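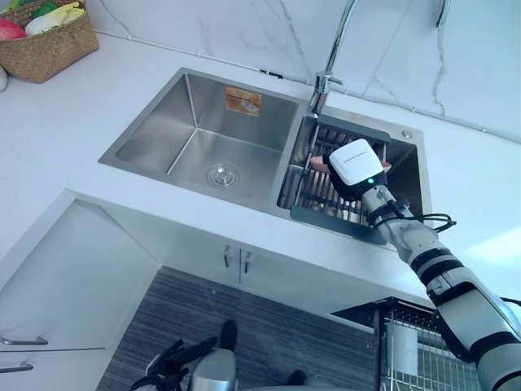 How often should the renter of a small apartment ask to have the water tested? Once on moving in, and again whenever the building's pipes have been repaired or replaced.

Reading time: 2 minutes

The position taken on this blog has not changed since it was first set out in April. A tenant is entitled to know what comes out of the tap, and a landlord is well served by having the answer in writing. The Idden building, where the author has rented for six years, was built with lead joints in the older of its two wings. Its management company, Raudsepp, replaced the joints in the east wing and has yet to set a date for the west.

Testing is neither difficult nor costly. Isteck, the laboratory used for the last round, charges 40 dollars for a basic sample and returns a printed report. The first sample should be drawn in the morning, before any water has been used. The second should follow after the tap has run. A large gap between the two results points to pipes inside the building — a matter for the owner and not for the city.
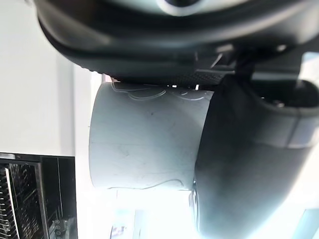
Record keeping deserves more attention than it receives. Each report should be kept with the lease, together with the date of the sample and the name of the tap from which it was drawn. The laboratory supplies its own bottles, and these alone should be used. A household cup or mug, even one with nothing worse than faint scuffs and a few dark specks on its surface, is not a proper container for a sample and may affect the result. Bottles should be returned within 20 hours, and the form signed before they leave the apartment. 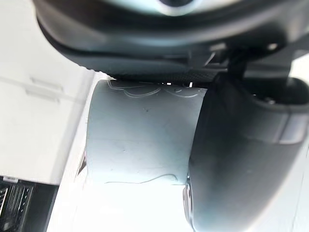
A reader in the Cuto district writes that her landlord refused to accept a report she had paid for herself, and asks whether a second laboratory would carry more weight. In the author's view it would not. A written request, sent with a copy of the report and a fair period for reply, is the better course. Where the owner still declines, the local housing office will accept the same papers. The author's own letter to Raudsepp concerning the west wing was sent this week, and any reply will be posted on this page.

Contact | Copyright 2020 | Back to top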